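Planning a two-arm setup for desk tidying: how much should I spend before the simulation looks right?

Asked in Equipment and Budgeting
2 followers, 3 answers

I'm putting together an equipment request for a small lab at a two-year college and I'd like a sanity check before I send it in. The request is due in February and I get one shot at it per year.

The task is desk tidying. Two arms on a fixed body, a parallel gripper on each, and ordinary things on a desk that have to be picked up and put where they belong. We have been working in simulation only so far. Now we have to decide what to buy in hardware, and what to leave for next year.

What I have in the draft:

Two arms, quoted by Trasemard as a pair with one controller. Lead time 9 weeks.
Two parallel grippers from Undach at $700 each.
Spare fingertip pads, $169 a set. I put down one set.
A desk, which I planned to get from campus surplus.
Small objects, no line item yet.
One head camera, no wrist cameras.

The arms are most of the money and I'm not really asking about those. I'm asking about everything else.

Our simulated room is a desk against a tiled wall, with a cup, a ball, an alarm clock, a pencil and a laptop on top. The view I use most is from the robot's own side, looking over its body at the desk. 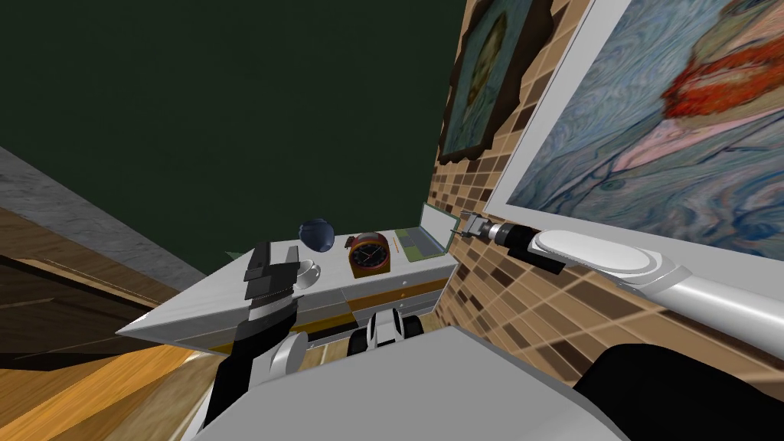 Simulated desk, with the left gripper in front of the cup and the right one near the laptop.

My questions are these. Are the same grippers on both sides the right thing to ask for? In the simulation the two sides don't match. The left one has two blocky fingers and the right one is a smaller piece with narrow fingers, and I like having both. The quote is for two of the blocky kind because that was the only one Undach had a price for when I called.

Second, do I need wrist cameras in the first purchase? With the head camera alone I lose sight of the cup when the left gripper comes up in front of it. I can work around that in simulation by moving the view, but I can't do that on the real thing.

Third, is one set of pads enough for a year of student use?

Budget is fixed. If I add something I have to take something out.

Posted by Hye-jin Sung

Answer 1 (accepted)

I have written this kind of request a few times, for a lab with about the same number of students as yours probably has. I'll take your questions out of order.

Pads first. One set is not enough. Students close grippers on the desk edge, on each other's fixtures, and on things that are too hard. Ask for three sets and put them on a consumables line if your form has one. On ours, consumables come out of a different pot than equipment, so they don't compete with the arms. Check that before you cut anything.

Grippers. Mixed is fine and for your objects I would prefer it. A pencil lying flat on a desk is a bad target for wide fingers. You end up pressing down on the desktop and hoping. Narrow fingers are much easier to get around it. The cup and the ball are the other way, you want more contact area. Before you change the order, though, ask whether Undach will sell you the body once and two kinds of fingers that bolt onto it. A lot of vendors do this and don't put it on the price sheet. Then you have two identical grippers, which means one driver, one spare cable and one mounting plate to keep in the drawer, and you swap fingers by the task. If they say no, get one of each and accept that the spares won't be shared.

Get the payload and opening width in writing for whichever fingers you end up with. I once ordered a set that couldn't open wide enough for the mugs we had already bought. We bought smaller mugs.

Wrist cameras. You already found the reason to have them. When the gripper is between the head camera and the object, you are blind for the part of the motion that matters. I'd put one wrist camera in this year, on the side that does most of the picking, and leave the cable routing and a free port for the other. Two is nicer. One gets you working. Price the mount and a long cable along with the camera, since neither comes in the box and the cable is the thing that fails.

If something has to go to pay for it, I would look at the controller options on the arm quote. Trasemard's quote to us had a training package and an extended service line that were both optional, and it wasn't obvious from the layout. Yours may not have them, but read every line.

Desk. Surplus is fine, but measure it first. Height and depth against the reach of the arms, with the body where it will really be mounted. In your setup the laptop is at the far right end of the desk up against the wall, and that is the sort of spot that looks reachable until you have a real elbow that can't go through a real wall. If the desk is deeper than the one you modeled, you'll lose the back strip of it. It also needs to be heavy. Light desks walk when an arm stops hard.

Objects. Give them a line, even a small one. Buy two of everything on the same day. You will break a cup, and the replacement from the store six months later will be a different shape.

The last thing is the lead time. Nine weeks is from when the purchase order is approved, not from when you submit. Add however long your purchasing office takes, and if that runs past the start of the term, plan the first few weeks in simulation.

Posted by Seul-gi Yoo

Answer 2

Get the wrist cams. We skipped them and regretted it.

Also you didn't list an emergency stop. Maybe it comes with the controller but ours was extra, and safety wouldn't sign off without it.

Posted by Koo

Answer 3

I'd question buying both arms at once. For a cup, a ball and a pencil you can do all of it with one arm. You would have money left for cameras, more pads and a decent table. Add the second arm next year when you know what you want from it.

I realize you said you weren't asking about the arms. But it is most of the money.

Posted by Stisgate

Comments on Answer 3

Hye-jin Sung: Fair point. The laptop is why there are two. We want one arm to hold the base while the other closes the lid, and the course outline that got approved says two-arm work. Trasemard also only quoted the pair with the shared controller — I did ask about a single and the saving was smaller than I expected.

Stisgate: OK, then keep both. I would still ask them to split delivery if the second one holds up the first.

Hye-jin Sung: Good idea, I'll ask.

Comments on Answer 1

Hye-jin Sung: Thank you, this is what I needed. I called Undach again and they do sell narrow fingers for the same body. Waiting on the price. Consumables are a separate line on our form too, so the pads are going there and I raised it to three sets. One wrist camera on the left for now.

Seul-gi Yoo: Sounds right. Ask if the narrow fingers use the same pads. Ours didn't.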